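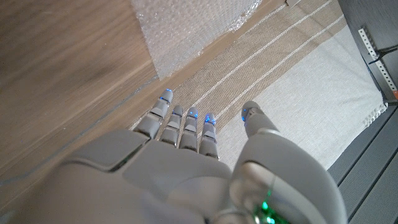

Fig. 1. Wooden floor and rug, with a jointed grey hand above them.

Unit 4: Floor coverings and footstep noise

A hard floor passes the sound of steps into the room below. A rug makes each impact softer, so less sound enters the structure.

In the Urkby flats we compare two rooms of 17 square metres. Please note the type of floor before you measure — many students forget this.

Homework: read the Videck notes up to page 59 and write 200 words on rugs and underlay.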